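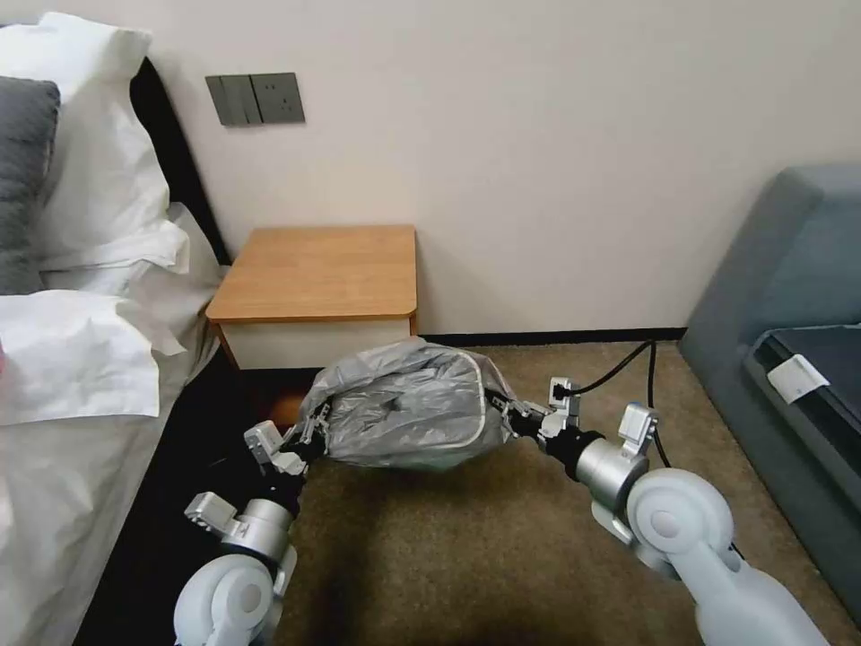
Hotel managers have been offered machines for the lobby and the corridor for several years. Far fewer have been offered a machine for the guest room itself, where most of the labor in a hotel is spent. The Kütt room service package, sold by the firm Skallance, is intended for that part of the building. It is a two-armed unit supplied on a monthly lease, together with installation, staff training and a support line, and its first task is a modest one: the handling of waste bags in occupied and vacated rooms.

The choice of task was deliberate. According to Līga Stankevičius, who leads the product group at Skallance, customers were asked which duties their room attendants would most gladly hand over. Bending to the floor for bags came near the top of the list. "A bag has no fixed shape," she said. "It folds, it slips, and it looks different every time. We thought that if the unit could manage a bag beside a bed, we could speak seriously about towels and linen later."

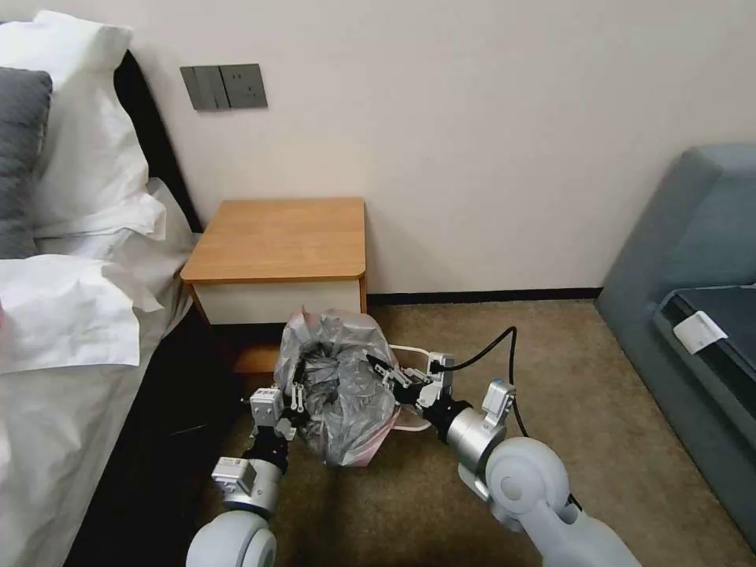
SKISTVILLE, December 2018

The package was reviewed for this magazine at the Tridby, a hotel of 243 rooms that has been considering a lease for the coming season. The management made a standard guest room available and asked that the furniture be left in its usual place. The nightstand stands close to the bed, and a sofa takes up the other side, so there is limited floor space in which to work. Many hotels of this class have rooms of a similar plan, and a service that required furniture to be moved would be of little use to them.

Kütt approaches a bag with both arms. The grippers take hold of the plastic from opposite sides, and the bag can then be held between them clear of the carpet. The arms are slower than a trained attendant, and Skallance does not claim otherwise. The firm's argument rests on the hours in which no attendant is free, and on relief from a task that involves repeated stooping.

Arūnas Žukauskas, who is responsible for housekeeping at the Tridby, expressed cautious interest. He was satisfied with the care taken near the bedding, which in his view is the first thing a guest would notice. He was less satisfied with the cable on the right arm. It runs outside the arm in a wide loop, and he would prefer to see it enclosed before the unit works near lamps or glassware. Skallance has stated that a fabric sleeve will be offered as an accessory. 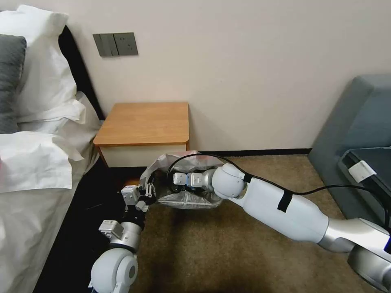
Kütt at the bedside, with one gripper inside the bag and the other close by.

Thin plastic remains the hardest material for the unit. A bag that has settled into folds may need to be opened before anything can be placed in it, and the fingers must find an edge. The settings for this work are adjusted during installation, when a technician from Skallance spends two days on site. Hotels are advised to choose one type of bag and to keep to it, as a change of thickness will require a further visit.

The terms of the lease are plain. The monthly charge is 2000 dollars for each unit, with a minimum period of two years. The charge includes replacement fingers, software updates and an annual inspection. It does not include damage to hotel property, for which separate cover must be arranged. Urmas Avotiņš, who handles contracts for the firm, confirmed that a unit may be transferred between hotels under the same ownership without an added fee.

For a small inn the cost will be difficult to justify on waste handling alone. Larger properties, particularly those with open positions in housekeeping, may find it worthwhile to request a trial. Skallance asks that applicants send a floor plan of their most common room type and a sample of the bags in use. Inquiries are answered by Vanderleia Prado at the firm's customer office, and site visits are arranged in the order in which requests are received.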